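About Plisow

Plisow supplies sauces, spreads and dressings to sandwich shops, school kitchens and small caterers. Ximeng Lu and Normand Paquette started the company in a shared kitchen in Flultton with one kettle and a recipe for whole-grain mustard. We now make 16 products and employ 30 people – most of them on the production side.

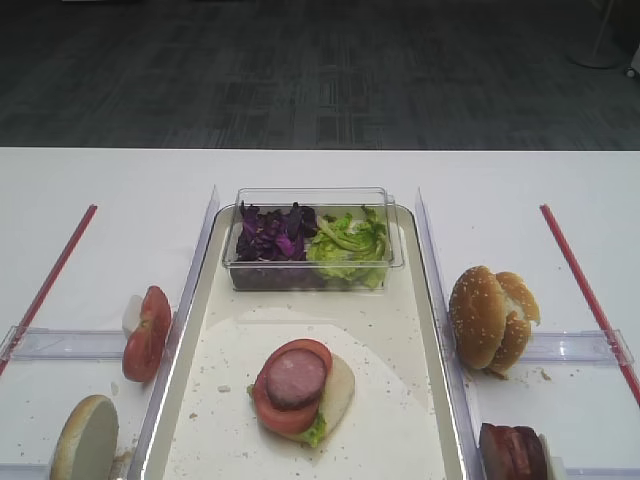 Shredded purple cabbage and green lettuce, with a sandwich underway.

Our mustards are still the biggest part of the business. The seed is soaked overnight, ground the next morning and rested for seven days before it goes into tubs. Mayonnaise and dressings are made to order, usually in the same week they ship. The Bansal line, added later, covers chutneys and hot relishes and is sold in smaller jars.

We do not sell through supermarkets. Customers order direct or through Stinix, our distributor for the northern counties. The minimum order is four cases, which can be mixed.

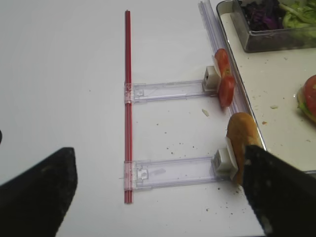

A spread has to suit the bread it goes on. Thin sauces soak in quickly, and thick ones can tear a soft crumb when a cook is working fast. A golden-brown roll like this one calls for something in between, and our burger sauce and mild mustard mayonnaise were both made with rolls in mind. If you use a denser loaf, ask us for the coarse mustard or the horseradish.

Samples are free to trade customers – tell us what you serve and we will choose a few tubs to send.

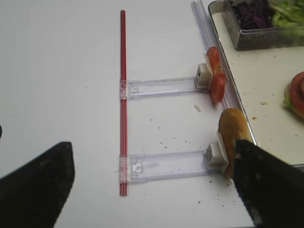

Normand Paquette adds that new customers should order the small tubs first and run them through a full lunch service before changing a menu. Large tubs keep well unopened, he says, but a kitchen needs to know how fast it gets through one.

The office is open from 7 a.m. on working days. We close for stocktaking in January.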